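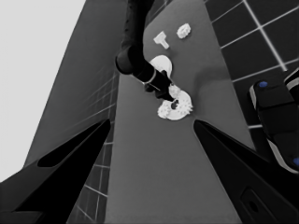
Gelness: a tiny MIDI sequencer with a patterns folder

Hi! This is the repo for Gelness, a step sequencer I built on a cheap microcontroller board, plus all the patterns I've saved with it so far. It sends MIDI over USB and over a regular five-pin jack, and it makes no sound on its own, so you'll need a synth or a laptop on the other end.

I started it as a weekend thing after my old groovebox died (RIP) and then kept adding stuff. The version in the main branch has 64 steps per pattern and six tracks. You can run the tracks at different lengths, and that's where most of the fun is. Try one at 7 and one at 16 and go make coffee.

What's in the repo

firmware/ has the code for the board
pcb/ has the Bastance shield files, rev B (rev A has the clock LED backwards, don't order that one)
patterns/ has 2,523 saved patterns as plain MIDI files
tools/ has vovham.py, which loads patterns onto the board and pulls them back off

The patterns folder used to be bigger. I had 3,186 files before I cleaned out duplicates and a lot of empty ones from when the save button was bouncing. If you cloned this before May 23, 2022, please pull again, the old index doesn't match anymore.

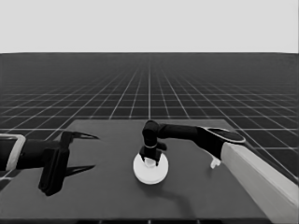
Getting it running

Flash the firmware first, then plug in the shield. Doing it in the other order won't hurt anything but the display will show garbage until you reset. Hold the left encoder while powering on to pick a MIDI channel for each track. The settings are stored on the board, so you only do this once.

To load a pattern, run vovham.py with the file name and a slot number. Slots start at 1 on the display and at 0 in the code. I know, I know. It's on the list.

Swing works per track now! The amount is saved with the pattern on the board, but MIDI export bakes it into the note timing, so a swung pattern won't come back perfectly straight if you import it again. 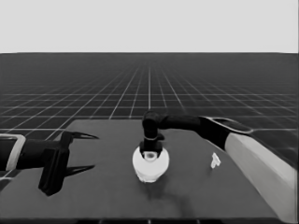

Can I sync it to my DAW?
Set the clock to EXT in the menu and turn on MIDI clock output for the USB port in your DAW. Start and stop messages work. Song position is ignored for now, so it always starts from step one.

Known problems

The Tanasarn display driver flickers at fast tempos. Turning off the step animation helps a lot. Also, chaining patterns of different lengths sometimes drops the very last note off, and I haven't found out why (if you do, please open an issue, I'd love to know).
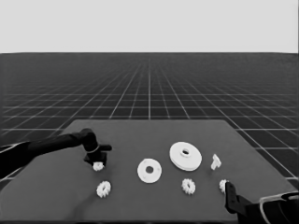 Simulated table on a gridded floor, black arm at left

License

Code is MIT. The patterns are free to use in your own tracks, no credit needed, but send me a link if you make something with them!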